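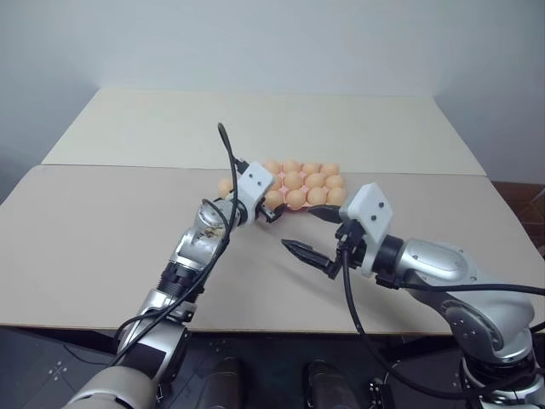

Ein Ei gehört mit der Spitze nach unten in die Mulde, und alles Weitere ergibt sich beim Einsetzen, meinte Phong Âu in der Vorbesprechung zu diesem Teil der Untersuchung. Der Satz gibt die verbreitete Praxis in Packstellen gut wieder. Für das Umsetzen von Hand auf dem Tisch, wie es in kleinen Betrieben und in Küchen üblich ist, reicht er jedoch nicht aus, denn er sagt nichts über die Reihenfolge, über den Abstand benachbarter Eier und über den Ort, an dem ein noch nicht eingesetztes Ei liegen bleibt.

Abb. 3: Mit zwölf Eiern in drei Reihen zu je vier belegte rosa Eierablage auf dem Tisch; ein weiteres Ei links neben der Ablage.

4.2 Anordnung der Eier und Zugänglichkeit der Mulden

Der vorliegende Abschnitt behandelt die Belegung der Ablage. Die Eigenschaften der Schale selbst wurden in Abschnitt 4.1 dargestellt, die Verpackung für den Versand folgt in Abschnitt 5. Unter »Ablage« wird im Folgenden jeder flache Träger verstanden, der Eier einzeln und ohne Deckel aufnimmt. Geschlossene Schachteln mit Klappdeckel sind ausgenommen.

Bei der Anordnung drei mal vier (Abb. 3) unterscheiden wir drei Klassen von Plätzen. Eckplätze haben in der Reihe und in der Spalte je einen Nachbarn und sind von zwei Seiten frei zugänglich. Randplätze haben drei Nachbarn und nur eine freie Seite. Die beiden Innenplätze sind auf allen vier Seiten von anderen Eiern umgeben. Diagonale Nachbarn bleiben in dieser Einteilung unberücksichtigt; sie beeinflussen den Griff nur dann, wenn besonders große Eier nebeneinander liegen.

Von der voll belegten Ablage ist zwischen den Eiern wenig zu sehen. In Abb. 3 tritt das rosa Material nur in kleinen Stücken zwischen den Eiern und am unteren Rand hervor. Für das Auge ist die Ablage in diesem Zustand vor allem durch die Eier selbst begrenzt. Das hat praktische Folgen: Wer ein Innenei entnimmt und wieder einsetzt, orientiert sich an den umliegenden Schalen, kaum an der Mulde.

Verglichen wurden zwei Reihenfolgen. Bei der ersten wird die hintere Reihe zuerst gefüllt, danach die mittlere, zuletzt die vordere. Bei der zweiten beginnt man vorn. Für jede Reihenfolge wurden 30 Durchgänge ausgewertet. Die Eier stammten aus einer Lieferung des Hofes Pasaribu und wurden vor Beginn auf Haarrisse durchleuchtet. Beschädigte Eier wurden aussortiert und durch Eier derselben Lieferung ersetzt. Als Störung galt jede hörbare oder sichtbare Berührung zweier Schalen sowie jedes Ei, das nach dem Loslassen noch einmal nachgesetzt werden musste.

Beim Füllen von hinten nach vorn verliefen 25 der 30 Durchgänge ohne Störung. Die übrigen fünf betrafen sämtlich den zweiten oder dritten Platz der mittleren Reihe. Beim Füllen von vorn nach hinten traten Störungen deutlich häufiger auf, und sie verteilten sich über die mittlere und die hintere Reihe. Die Hand muss in diesem Fall über bereits gesetzte Eier hinweggeführt werden, und das Ei wird steiler abgesenkt. Mehrere Beteiligte drehten die Ablage nach der ersten Reihe von sich aus um. Solche Durchgänge wurden nicht gewertet und wiederholt.

Ein zweiter Gesichtspunkt ist die Höhe. Auch Eier derselben Gewichtsklasse unterscheiden sich in Länge und Rundung und ragen deshalb unterschiedlich weit aus der Mulde. Ein schlankes Ei sinkt tiefer ein, ein rundes sitzt höher und nimmt seinem Nachbarn seitlich Platz weg. In der Packstelle Tiria werden runde Eier aus diesem Grund bevorzugt auf die Ecken gesetzt. Wir haben diese Regel übernommen, können ihre Wirkung aber nicht getrennt ausweisen, denn sie wurde in beiden Reihenfolgen angewandt.

Gesondert zu betrachten ist das einzelne Ei neben der Ablage. Es gehört nicht zur Belegung und liegt direkt auf der Tischfläche, also ohne seitlichen Halt. In Küchen wird für solche Eier meist eine kleine Schüssel oder ein gefaltetes Tuch verwendet. Auf einer ebenen Platte kann ein Ei durch die Ablage selbst angestoßen werden, sobald diese verschoben wird. Wir empfehlen, zwischen der Ablage und einem lose liegenden Ei mindestens eine Handbreite frei zu lassen. Beim Anheben der Ablage sollte das lose Ei zuvor weggelegt werden.

Auch die Tischfläche ist von Bedeutung. Die Platte ist in einen hinteren cremefarbenen und einen vorderen, größeren beige-rosa Teil gegliedert; dazwischen verläuft eine schmale dunkle Fuge. Die Ablage steht auf dem vorderen Teil, knapp vor der Fuge. Diese Lage ist günstig, solange der gesamte Boden der Ablage auf einem Teil der Platte ruht. Steht ein Träger quer über einer Fuge, kann er bei einem Höhenunterschied kippeln, und die Bewegung überträgt sich auf alle Eier zugleich. Die Fuge eignet sich außerdem als Anschlag für das Auge: Wird die Ablage nach jedem Durchgang parallel zu ihr ausgerichtet, bleiben die Reihen für die arbeitende Person an derselben Stelle.

Für das Entnehmen gilt die umgekehrte Reihenfolge. Man beginnt mit den vorderen Ecken, leert danach den Rest der vorderen Reihe und arbeitet sich nach hinten vor. Wird nur ein Teil der Eier gebraucht, sollte die verbleibende Belegung möglichst gleichmäßig zur Mitte liegen, damit sich der Träger mit beiden Händen waagerecht anheben lässt. Die bei Anar verwendete Gewohnheit, zuerst eine ganze Schmalseite zu leeren, führt beim Tragen zu einem einseitigen Gewicht. Bei zwölf Plätzen ist das noch beherrschbar. Bei den größeren Trägern des Betriebs Pinness, die gestapelt bewegt werden, ist davon abzuraten.

Nicht untersucht wurden der Einfluss der Schalenfarbe auf das Erkennen von Rissen und das Verhalten gekühlter Eier, auf denen sich in warmen Räumen Feuchtigkeit niederschlägt. Beides wird in Abschnitt 6 zusammen mit der Lagerung behandelt.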